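Drawer opening demos: hand-held gripper or teleop?
Forum: Manipulation and Data Collection

kettle_offset
Posted January 22, 2019
We are collecting demonstrations for a small drawer task: pull one drawer of a desktop organizer, stop before it comes off its rails, push it back. Target is 300 episodes. So far we have 200, all done with a hand-held two-finger gripper that carries its own camera. The Roy arm that will run the policy has the same fingers and the same camera mount.
Problem: the policy reaches well, then closes late or at the wrong depth. Should I finish the set by hand or switch to teleop for the rest?

brasslug
Finish by hand. Teleop on a drawer is slow, and the operator gets no feel for when the rim catches. We ran both on the Gernel bench last May and the hand-held episodes were smoother through the pull.

n_tolerance
Disagree. Smooth for a person is no use if the arm can't follow it. A wrist will happily do a turn that puts the arm at a joint limit. Did you replay any of the 200 on the arm before training?

kettle_offset
Replayed 9. Two stopped on joint limits, the rest tracked fine. Views from the tool camera:
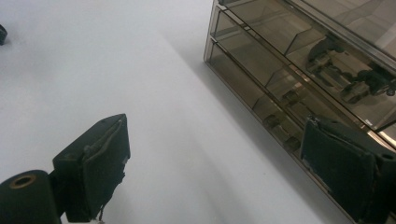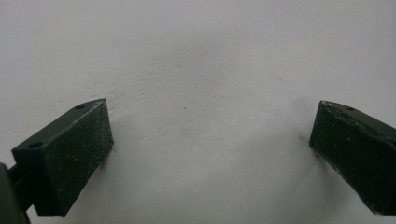 Closing depth is what I want to sort out first. The only depth cue the policy gets is the single camera, and I suspect the drawers are a poor target for it. The organizer is smoked, see-through plastic, and the middle drawer throws back dark shapes that look like gripper parts, so the network has two sets of mechanism to look at and only one of them is real. The white tabletop doesn't give it much to work with either.

brasslug
Put a strip of matte tape on the drawer rim. Done.

n_tolerance
Then you have trained on tape. If the deployed organizer has no tape, you're back where you started. I would vary the light and the organizer's position first and see if the closing error moves with the reflection.

kettle_offset
Position is varied already, light is not. One lamp setting for everything so far.

grinel_user44
Check your pads before blaming the plastic. The ones in the first picture are frayed at the edges, and the left one has a fold in it. If the pads changed shape between your early and late episodes, the same finger opening means a different grip. We had this on a Grinel hand and it looked exactly like a depth problem — new pads, new zero on the opening, and half of the late closes went away.

kettle_offset
Good point. I don't log pad changes. I do zero the opening at the start of each session, but with the pads on, so a fold would go straight into the zero.

n_tolerance
Zero it against a gauge block. And write down the pad set in the episode header, otherwise you can't split the data later.

brasslug
Still says nothing in favor of teleop.

n_tolerance
It does in one respect. With teleop the opening comes from the arm's own encoder, so the label and the command agree. With the hand tool you are reading the opening off a separate sensor, or off the image, and mapping it over. Any error in that mapping shows up as a late close.

kettle_offset
Mapping is from the image. Plan for now: fresh pads, gauge block, then the next batch by hand under mixed lighting. After that a short teleop batch on the Urnach rig with the same start positions, held out of training and used only to compare closing depth.

grinel_user44
Keep the old pads in a bag and label them. You may want to measure the thickness.

brasslug
Fine by me. Post the closing error per batch, by hand and teleop separately.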